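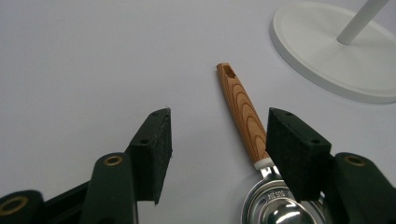

Foam pads vs the new rubber ones on the Furkholm hand gripper

gumleaf_gus
Hi all, long time reader, first proper post. I look after the hand-held grippers at our place (Sidum, we do pick and place stuff for kitchen goods mostly) and I'm stuck on what to do about finger pads. Ours are the Furkholm hand units, the green ones with the black foam blocks screwed to the tips. The foam's great on anything shiny or curved. Measuring spoons, ladle bowls, that sort of thing, it just squishes in around them. But it collects fluff like you wouldn't believe! Every speck off the table ends up stuck to the pads and I'm out there with a lint roller before smoko.

Our supplier is pushing moulded rubber pads from Dreltotau and says they wipe clean with a damp cloth. Has anybody swapped over? Do the old screw holes line up? I've got 7 units to keep going so I don't want to buy a heap and find out they don't fit.

tinwhistle
Swapped ours last winter. Holes line up on the newer arms, but the older arms wanted a bit of filing (the moulding is a touch proud on the inside edge). Wipes down beautifully. I'd never go back to foam, it's a filthy material and it goes crumbly at the corners.

spannerbird
Going to disagree with tinwhistle. We tried the rubber ones and pulled them off again. Lovely on boxes and bottles, hopeless on polished steel. A spoon bowl would spin in the grip as soon as you lifted it by the neck, and you end up squeezing harder, and then the linkage cops it. Foam gets dusty, sure, but it's cheap and it grips.

What are you cleaning it with? A lint roller leaves a bit of its own glue behind in my experience, and then the next lot of dust sticks even better. I use masking tape, dabbed on, one go, in the bin.

gumleaf_gus
Huh, hadn't thought of the roller leaving glue. That would explain why they seem to get worse the more I clean them. Will try the tape.

tinwhistle
@spannerbird were you running them new out of the bag? They come with a release film on them that's slippery as anything. Mine were rubbish on the first day too until I scrubbed them with dish soap.

spannerbird
Washed them twice mate. Still spun.

old_kelpie
Whichever pad you choose, check the screws. There are 2 in each pad, and if somebody has cranked them down to stop a foam pad wobbling, the block goes skewiff and the faces no longer meet square. I close the fingers on a strip of paper and tug it, first up near the tips, then down low. If it holds at the tips and slides out at the bottom, back both screws off, push the pad flat with your thumb and snug them up again evenly. Finger tight plus a smidge. It's plastic underneath!

And while you've got it on the bench have a look at the brass grommets on the arms. Dust off the foam works its way down there too. I give them a dry brush, no oil. Oil plus foam fluff makes a grey paste and then the fingers close a bit late on one side.

tinwhistle
I do oil mine, very lightly. Dry ones squeaked.

old_kelpie
Squeak usually means there's grit in there. Brush it out first and see if it's still talking to you. I had an apprentice drown one in spray lube and I had to strip the entire arm.

gumleaf_gus
Ha, OK. I've got one that squeaks on the left side only, so that's tomorrow's job. How often are you lot changing the foam? The Hviid sheet that came with our spares says every 1000 grips, which seems mad, we'd go through that in no time.

spannerbird
We ignore the count. I change them when the texture has gone flat on the gripping face, or when a corner tears around a screw hole. Always change both pads together. One fresh one and one squashed one and your object gets pushed off centre every time you close.

tinwhistle
Agree with that last bit at least. Same goes for rubber.

old_kelpie
Write the date on the back of the block in paint pen before you screw it on. Then you've got your own number and can stop arguing about the sheet.

gumleaf_gus
Good tip. So the plan is: stick with foam on the spoon station, masking tape for cleaning, and I might get a single pair of the rubber ones for the boxed stuff and see how they go (after a wash, thanks tinwhistle). I'll do the paper test on the lot of them on Thursday when the bench is free.

gumleaf_gus
Bit of an update. Did the paper test and 2 of them failed down low, both with screws done up like wheel nuts. Backed them off like old_kelpie said and they're holding the paper all the way down now. The squeaky one had a clump of black fluff packed in behind the grommet, brushed it out and it's gone quiet. Rubber pair still hasn't turned up.

tinwhistle
Give me a yell when they do, I'll dig out which file I used on the old arms.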